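3.2 Superfícies de apoio

Confesso que comecei este trabalho a pensar em gavetas – e acabei nas mesas! Das 148 divisões que visitei com a Mawar Rondonuwu, quase todas tinham uma mesa onde as coisas pequenas vão parando (chaves, cabos, talões).
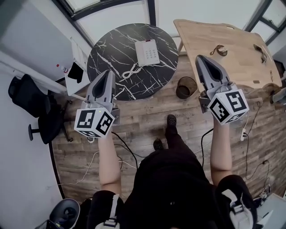
Figura 2. Duas mesas da mesma divisão.

As mesas redondas deram-me mais que pensar, porque não têm cantos para encostar nada. Na da Figura 2, preta e de padrão marmoreado, o telefone branco divide o tampo com um fio enrolado, pousado à solta.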